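3.2 Storage containers and the handling of returned stock

The second part of the study dealt with the containers in which returned goods were held between arrival and inspection. Earlier work on small repair and resale depots has mostly looked at staffing and opening hours, and has treated the container as a fixed feature of the building. Kovačević and Leka, in their survey of the Zavorov depot, were the first in this series to record the type of container alongside the time taken to clear it. The present section follows their method, with two changes described below.

Records were taken at three depots: Zavorov, Memance and Grarkis. All three accept household goods from the public and sort them for repair, resale or recycling. Over the period of the study, 1094 items were entered in the day books. Items that arrived already boxed were left out, as were those passed straight to the repair bench. Staff were asked to write down the time at which each container was first used and the time at which it was emptied, and to note any item they judged to have been damaged while in storage.

Containers were grouped by material and by the form of the rim. Wire baskets and plastic crates were in use at all three depots. Sheet-metal bins were in regular use only at Memance, where they had been kept on after a change of premises in August. Cloth sacks were used at Grarkis for clothing and bedding, and were recorded separately – the times for sacks are not directly comparable with those for rigid containers.
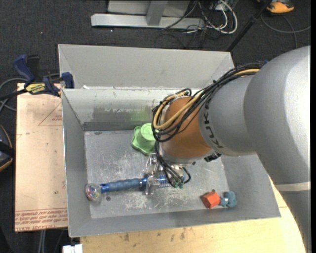
Figure 7. Grey sheet-metal bin resting partly on a pale wooden tabletop.

The height at which a container stood had a clearer effect than its material. Where it was raised to table height, staff tended to empty it in one visit. Where it stood on the floor, it was more often left part full, and the lowest items stayed in place for several days. At Zavorov, 26 containers were found to hold goods that had missed their inspection date, and 17 of these had been standing on the floor. The same pattern was seen at Grarkis, although the day book there has gaps and the result should be read with care.

Damage in storage was low throughout. Most entries concerned chipped crockery, and in nearly every case heavier goods had been placed on top. The Sugawara sorting guide, which all three depots follow in part, advises that fragile items be held in shallow trays. Only Memance had enough trays to do so.

Two limits should be noted. First, staff at Zavorov knew the purpose of the study and may have cleared containers sooner than usual. Second, the day books do not give the weight of each load, so the effect of weight cannot be separated from that of depth. The question of weight is taken up again in section 3.4, using the load sheets supplied by the Memance depot.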